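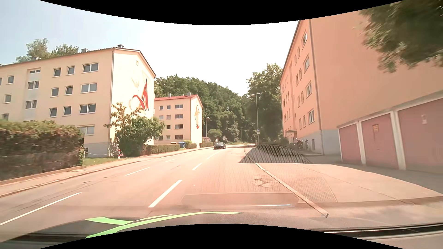 Erkex Workshop Puts Bimier 3 Out in the Open: Parts List, Code and Road Clips, All Free to Download

TUVMONT, February. FOR IMMEDIATE RELEASE

Erkex, the shared workshop in Tuvmont, today releases version 3 of Bimier, a home-built lane finder for older cars. Small computer, one camera, one buzzer. It watches the painted lines and beeps when the car drifts. No steering, no braking, no touching the pedals. A beep and nothing else.

Everything is up as of this morning. Parts list, drawings for the dash mount, the code, wiring notes, and a set of 166 road clips that anybody can run through the software at the kitchen table before they drill a single hole.

What it costs: around 300 dollars in parts if you buy the lot new. Less if you have a drawer of old boards, and most people who come to Erkex have a drawer of old boards.

What is new in version 3

Broken lines. Version 2 was fine with a long solid line on a country road and pretty poor in town. Short streets, dashed paint, a hill, parked things along one side. The old code wanted a long line and gave up when it got a short one. Version 3 takes the dashes one at a time, nearest first, and joins them up going away from the car. The close ones are big and thick and easy. The far ones are thin strokes a few pixels wide and the software now treats them as a hint only.

Two rows at once. Residential streets sometimes have a dashed line near the middle of the road and another one further left. Bimier 2 picked whichever was brighter and hopped back and forth. Version 3 holds both and decides which one belongs to the lane you are in. Still gets it wrong at junctions. We know. It's in the known problems list.

Hood mask. The test car has a dark hood with bright light-green curved stripes on it, and to a lane finder a bright curved stripe at the bottom of the picture looks like the best lane marking in the world. Version 2 followed the hood all the way across Tuvmont. There is now a setup step where you draw around your own hood, once, and the software ignores it after that. Takes a minute with a mouse. If you move the camera you have to do it again, sorry.

Windshield reflections. Harder. Anything on top of the dashboard shows up in the glass, and vents and patterned trim are the worst. A straight edge in a reflection can sit right across a curb and look like a second curb. A thin white streak low down in the lane looks like paint. Version 3 checks whether a mark slides toward the car the way road paint should. If it stays put on the glass while the car is moving, it gets dropped. Works well above walking pace. At a standstill it can't tell, so the buzzer is off at a standstill.

Patched asphalt. Dark repair marks beside the curb used to count as edges. Now mostly ignored. Light concrete curbs are still used as a backup when there is no paint at all.

How it was built

In the back corner of the Erkex shop, evenings, over one winter. The first case was cut from scrap sheet on the band saw and rattled so badly the camera picture shook. The second was printed and went soft in the sun on the dashboard. The third is bent aluminum with rubber feet and that is the one in the drawings. Bend it in a vise with two bits of hardwood, you don't need a brake.

The board, the power converter and the buzzer came from Isaksson, the electronics counter on the other side of town, who also let us return two converters that whined on the radio. The parts list has the one that doesn't whine. Please buy that one or something with the same filter. The cheap kind will put a buzz in your speakers that gets louder with the engine and you will spend a weekend hunting for it. We did.

The camera sits high up behind the glass, to one side of the mirror. It must not block the driver's view. Check the rules where you live on what can be mounted to a windshield, they are different from state to state.

Power comes from the accessory socket. An early version was wired to the fuse box and flattened a battery overnight. Go with the socket.

Tools you need

Soldering iron, vise, hand drill, a file, small screwdrivers. A laptop to load the software. Nothing that a normal shared shop won't have. First time builders at Erkex usually need 4 evenings, with the last one spent in the parking lot doing calibration. Calibration is done parked, with a tape measure and two strips of bright tape on the ground. Bring a friend to hold the far end of the tape.

About the clips

The clips were driven in and around Tuvmont, mostly daylight, mostly dry. Apartment streets, garage rows, some uphill stretches with a car coming the other way in the distance, a few wide roads out past the woods. Bright sky is a problem in a lot of them. When the sky washes out to white, the camera turns everything else down and the paint on the road gets dull, so the software now sets its exposure from the lower half of the picture.

There are not many night clips and almost no rain. No snow at all. If you have some to share we would love to have them. Faces and plates need to be blurred before you send anything, there is a script for it in the download. Run it, then look through the clip yourself, becuase it misses small plates far off.

Known problems

Junctions and roundabouts. Expect false beeps.
Worn paint. If you can hardly see it the camera can't either.
Low sun straight ahead.
Two lines very close together on a narrow street.
Long shadows from street lamps, now and then.
The buzzer is too loud on the default setting. Change line one of the settings file. This will be fixed in the next upload.

Please read this part

Bimier is a hobby build. It has not been tested or approved by any road safety body and it is no replacement for looking out the window. Do not connect it to steering or brakes. We have had emails asking how, and the answer will stay the same. Anyone adding that to a fork needs to take the Bimier name off it.

Build nights and kits

Erkex will run Bimier build nights through the spring, starting at 7 p.m., in the main shop. Open to members and non-members. Bring a laptop, and safety glasses if you own a pair. The shop can lend irons and vises. Isaksson is putting together bags of parts for people who don't want to order from a long list, sold at the counter and at the build nights, as long as they last. The aluminum for the case is not in the bag. Pick it up from the offcut rack at Erkex, pay by wieght.

Next up is a version with the buzzer swapped for two small lights, left and right, for drivers who can't hear the beep or can't stand it. Already running on the bench. No date yet.

Notes for editors

Demonstrations in the shop can be set up for press, using the recorded clips on a big screen. Rides in the test car also possible in daylight, one passenger at a time. Road stills can be used free with the credit "Erkex Workshop, Tuvmont."

About Erkex

Erkex is a member-run shared workshop in Tuvmont with wood, metal and electronics benches under one roof. Members pay monthly and get a key. Past projects include a seed-sorting machine, a garage door opener that runs off a bicycle battery, and the first two versions of Bimier.

Press contact: the Erkex front desk, afternoons and evenings. Leave a message if the saw is running.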